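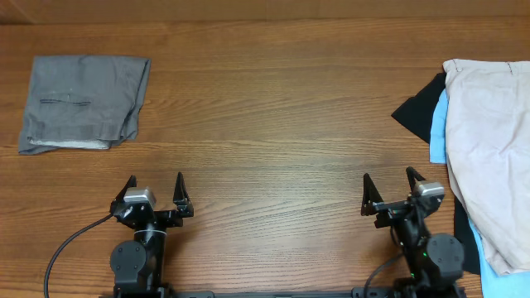 Household tips: keeping online casino play within the budget

Treat casino money like any other household spending. Decide on the figure at the start of the month, when the rent and bills have gone out, and write it down next to the food and petrol. If it has all gone by the 12th, wait for the next month.

Use a separate account or a prepaid card. Don't save your main bank card on any site, and turn off autofill in the browser if other people in the house use the same computer.

Read the bonus terms before you claim. A welcome offer of £30 with wagering of 35 times means staking £1,050 before you can take anything out. Slots normally count in full towards this. Blackjack and roulette often count for very little. You can usually refuse a bonus, and it is often simpler to do so.

Set the deposit limit on the day you join. At Rutent it is under Account, then Limits. Postotum hides it at the bottom of the cashier page. Lowering a limit should take effect straight away, but raising one can take up to 73 hours at Postotum.

Send in your ID early. A clear photo of your passport and a recent utility bill will do for most sites. Lay them flat in daylight with all four corners showing.

Keep a notebook or a simple spreadsheet with date, site, paid in and paid out. Leave the bonus balance out of it.

Put a kitchen timer on for 30 minutes and log off when it rings. Don't play after drinking, or to win back what went yesterday.

Old accounts: withdraw the balance, ask for the account to be closed and save the email confirming it.

Updated October 2020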